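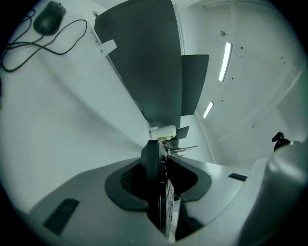
The Shared Desk Gets Its March Clean in January

1/3/24
by the Skotwood desk diarist

I had every intention of leaving the long desk until March, when I usually do it, but the first week of the year makes me want to wipe things, and once I had moved one cup I was more or less committed. If you have been reading since the Painemal days you will know I have written about this desk before (and about desks generally, more than any sensible person should). I still love it. It has room for several of us, and it collects clutter like a porch collects leaves.

I started with the cables, as I always do, and as I always do I regretted it. We had 17 of them in the drawer alone, and 7 went to nothing we own anymore. Those are in a bag by the door for the Trirness recycling drop-off, along with a charger I have been carrying from apartment to apartment out of pure sentiment. The ones on top of the desk are another matter, and I left most of those alone, having learned my lesson last year when I unplugged the wrong adapter and lost an afternoon's work.

After that came the keyboards. I turn each one upside down over a towel, give it a few good pats, and go between the keys with a soft dry paintbrush. My mother did her piano the same way, and I think of her every time! Then a barely damp cloth for the mouse and the desktop, working from the far end back to where I sit.
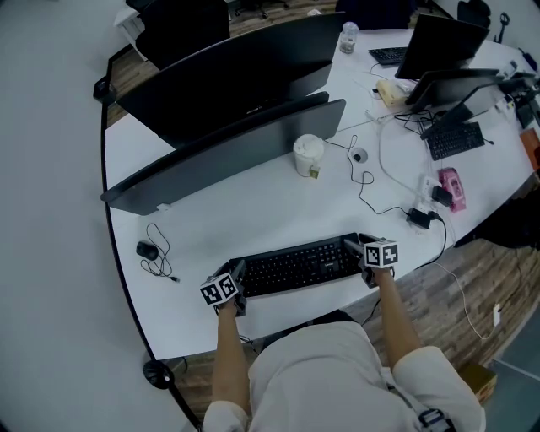 The long desk, with the pink tissue box out by the power strip.

I'm keeping the tissues within reach, it being January and all of us sniffling. The dark gray panel down the middle gets a pass with the lint roller, and I do like having it there when I want to spread out my papers and not feel I'm on somebody's elbow. Next up is the Kosell shelf, where I believe there are 21 old notebooks waiting for me, and I may need a pot of coffee first.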